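Sesov Clip-On Table Weights, Four Months In

I bought these in March after one too many lunches on our back deck where the tablecloth ended up in the potato salad. We live on top of a hill and the wind comes straight up the valley, so anything lighter than a casserole dish is fair game. My neighbor Renata swears by binder clips, and I did try them, but they rusted and left orange marks on the good cloth.

The Sesov set is simple. You get a little drawstring bag of clips, and each one has a metal weight hanging off it on a short chain. They're a plain teardrop shape, which I liked, because everything else in the store was a pineapple or a ladybug. The jaws are lined with rubber and they open wide enough for our deck table, which has a pretty chunky edge. My sister's glass table is much thinner and they gripped that fine too.
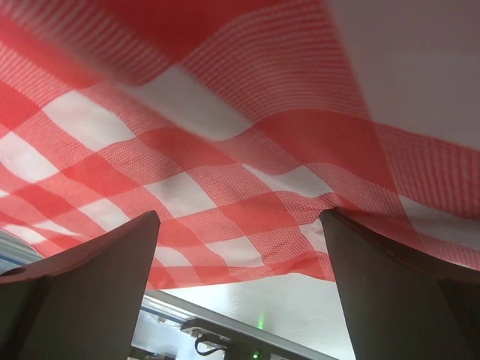

On a normal breezy day they do the job. I set the table on a Friday evening, went in to deal with the corn, came back out and everything was where I'd left it. Bliss! In a real gust the corners still lift a bit, and then the weights swing and clank against the table legs. If you have a dog who hates sudden noises (we do) you may want to stick a bit of felt on the backs.

Washing them is easy enough — warm soapy water and a towel. Don't put them in the dishwasher like I did. The finish went cloudy on two of them and it hasn't come back.

My one real gripe is the bag. The cord pulled out of it the first week and now the whole set lives in an old coffee can. I also wish they sold the clips one at a time, because I've already lost one in the flower bed and I'm not buying another full set to replace it.

Would I get them again? Yes, for everyday lunches. For a big party on a windy day I'd double them up at the corners, or give up and eat in the kitchen like my husband keeps suggesting.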